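Housekeeping update, Sep 9, 2022

Quick one, turnover starts in an hour. The Lomeo arms are now on floor pickup for the checkout rooms at Rellden, second floor only for now. Trash off the carpet, into the bin. Beds, bathrooms, surfaces still us.
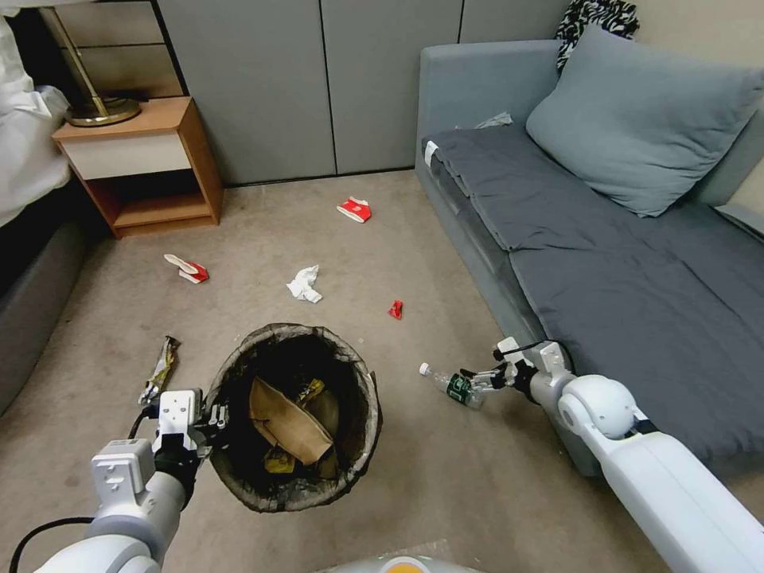
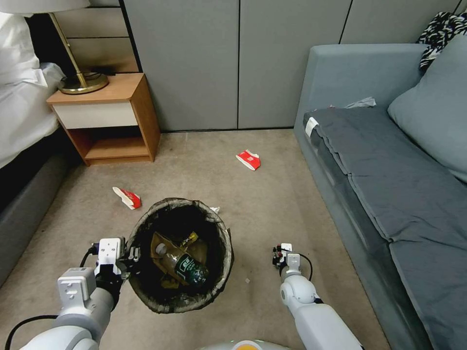
What changes for you. No hours cut, Mahnaz Naseri got that in writing and its on the board by the lockers. Room target stays at 22 per shift for the team. Less bending, which the knees crowd has been asking for since forever. More checking though. Somebody still signs off every room, and sofa cushions get lifted by hand, same as always.

Anything that looks like a guest's property, stop the run and bag it. Dont leave it for the next person.

Training is 4 short sessions, paid. Babatunde Akpan has the sheet. Night crew can swap, just tell him first. Zainab Nnaji wants complaints as well as praise, so write them down. Third floor not before November.

Also the cart with the bad wheel is back. Still bad.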